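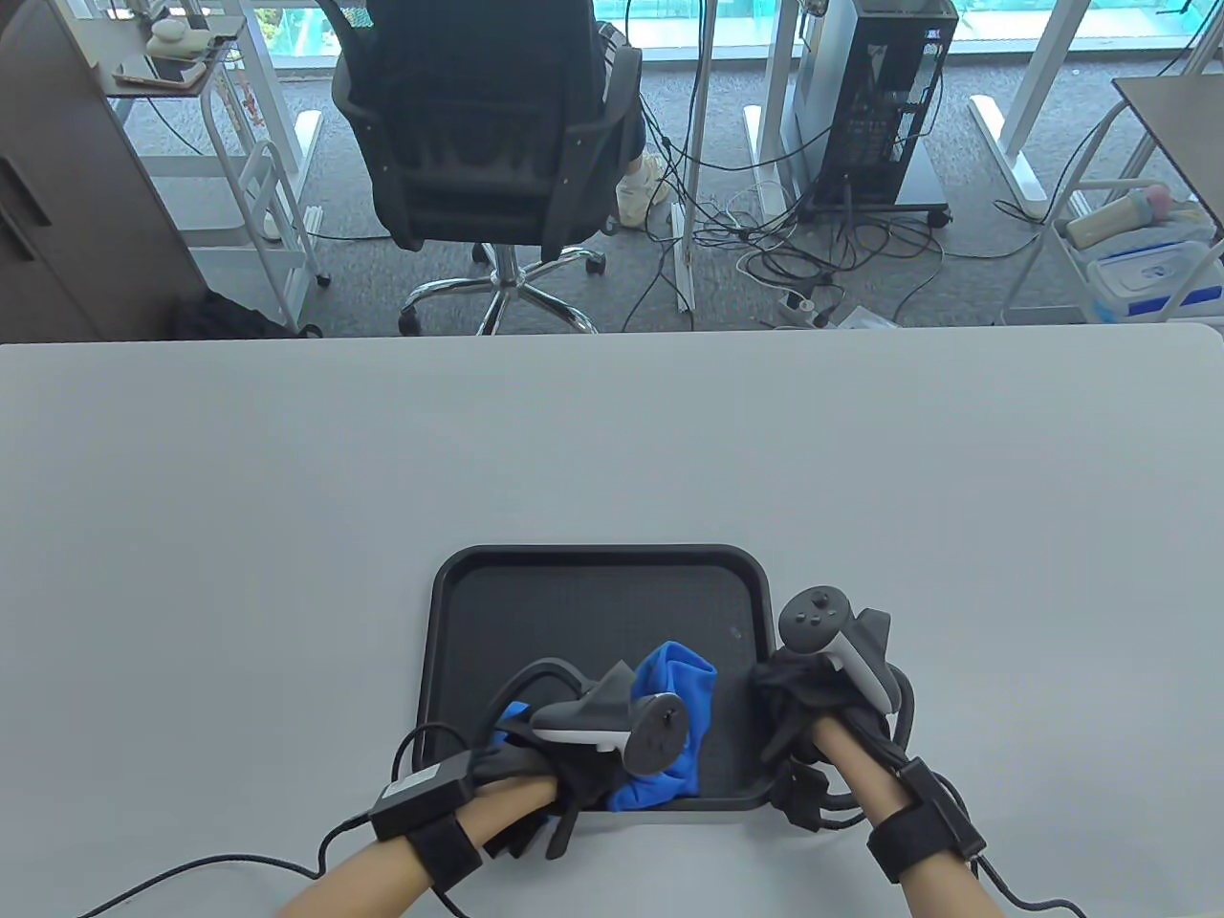

What main jet should I start with on a Wusato 165 with the Drakard pipe fitted?

Start at 148 and work down, two sizes at a time, until it pulls clean at full throttle.

saavedra_c wrote:
148 is where I ended up too, but only after moving the needle clip down one. On the standard clip mine bogged just off idle.

kickstart_kev wrote:
Disagree. 148 is far too rich once the reeds are changed. Mine fouled 11 plugs in a season before I gave up and went smaller. 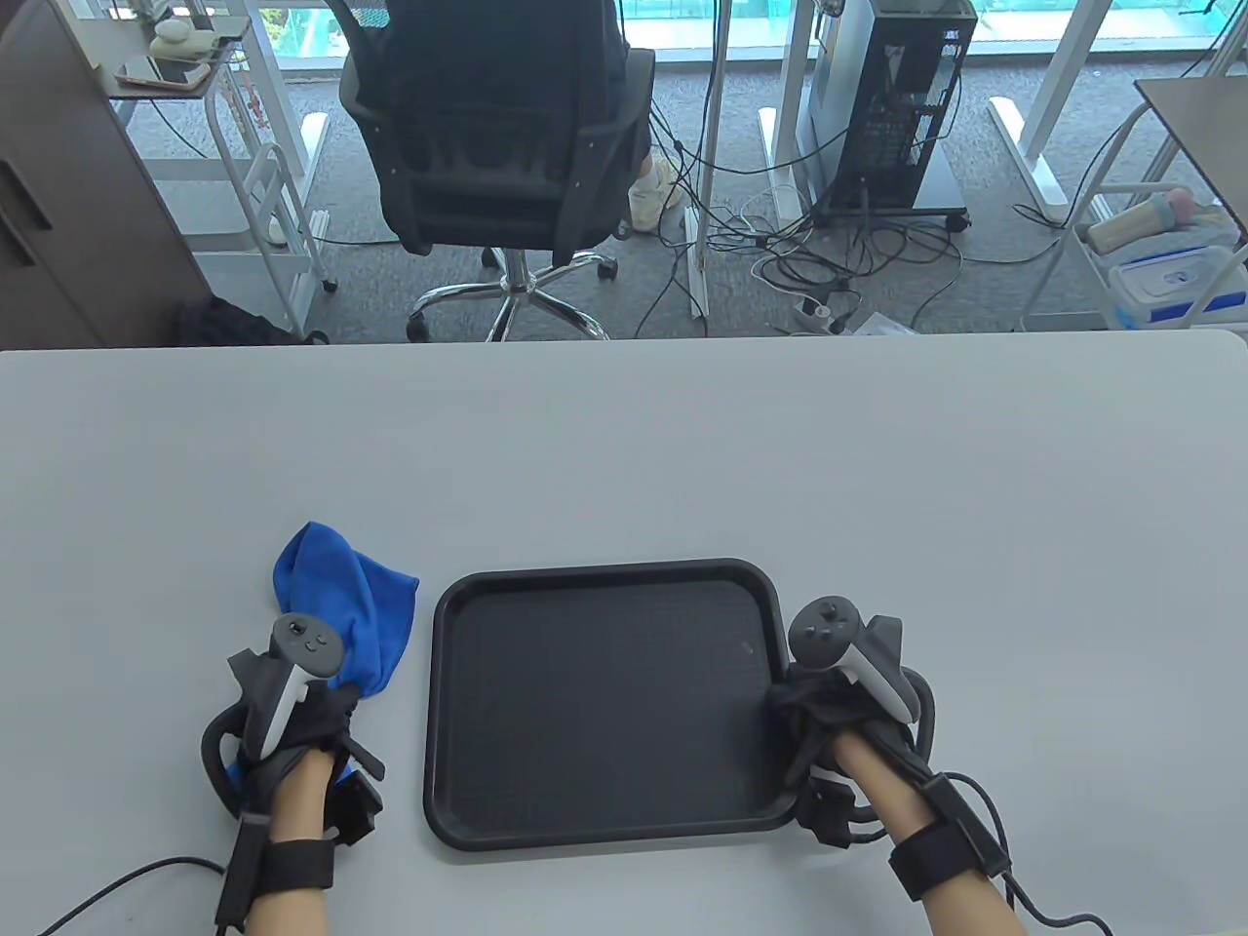 Blue cloth and black tray on the bench.

mudlark754 wrote:
Which reeds, Kev? The Barrientos ones flow a lot more than stock, so that's not a fair comparison. Check the float height as well — a high float will foul plugs whatever jet is in.

kickstart_kev wrote:
Barrientos, yes. Float height is to the book.

saavedra_c wrote:
Then try the old reeds for a day before you blame the jet. I still have a Condard set in the shed if you want to borrow it.
Cristóbal Saavedra

Back to top | Contact us | Forum rules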